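Journal > Workroom days > Week 7

Filed under: Diary, Laundry and cleaning

Friday, by Austra Jankauskaitė

Up early, coffee standing, first one through the door at Ornau. The stairs had been on my mind since last night. Bottles end up on them. People come in with full hands, set something down near the bottom and go off down the corridor, and there it stays. I have done it too. The wood is dark on the treads and shows every pale speck of powder, so I went up with a dry cloth and came down with a damp one. Did the handrail last.

Wrote a list for the day on the back of a delivery slip:

1. Stairs and the corridor by the white door. Keep the way clear to the far end. Look for stray bottles at the foot of the stairs, the one with the red-and-white label included, and find out where it should live.

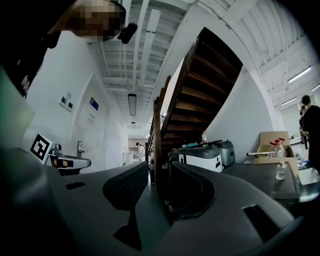 2. The detergent drawer. Pull it out, look in every compartment, rinse, dry, put back.

3. The corner with the machines. Wipe tops, sort what is standing on them, decide about the cardboard box.

4. Order more cloths from Bruto. The last pack was $4.34 and they shed.

Item one took until ten. The corridor is long and I kept finding reasons to walk to the other end of it. Swept, then swept again after people had been through. My knee was fine on the stairs, better than last week.

Item two I had been putting off. The powder we buy now, Lei, cakes if the drawer is shut while it is damp. It sets in the corners and no amount of running water shifts it. An old toothbrush does. I used warm water and a little vinegar, and a cotton bud along the edge of the blue insert in the middle. That insert is meant for liquid and we mostly use powder, so I want to take it out and keep it somewhere safe. I said so at lunch and got no strong opinions either way. Wrote the model number in my notebook, ends in 3827, in case the insert gets lost and we need to send for another.

The black machine has a good broad top and so it collects things. Today a small clear bottle with a whitish cap. I would like a shelf. I have asked for a shelf before. The cable across the green floor bothers me more, and I have put tape on the list for Monday. 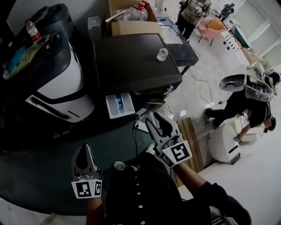 Should the detergent drawer be left open between washes?

Leave it open a few inches so that air gets in. A closed drawer stays damp and grows black spots at the back, and those take far longer to clean than the drawer itself.

Copied that out on a card for the wall, because I get asked every week.

Lunch was soup from the Sastlow place, a bit salty. Rained from one until three.

Item three went slowly. The gray-and-white one in front of the stairs only needed its dark top wiped. The dark gray machine next along is worse, with that grille on the front. Dust goes into every hole. I used a soft brush and then a cloth wrapped over a butter knife. A glass with a little liquid left in it was standing on top. The brown box stays behind it for now, and so does the spray with the red handle, which at least is near where it gets used.

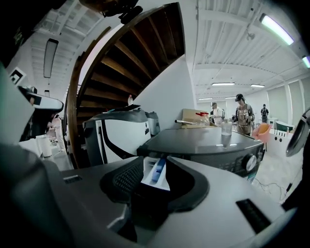 The machine corner by the spiral stairs, with the box still to be sorted.

Did not get to the Bruto order. Locked up at half past five and walked home the long way. Need to bring the toothbrush back to the sink cupboard, it is in my coat pocket.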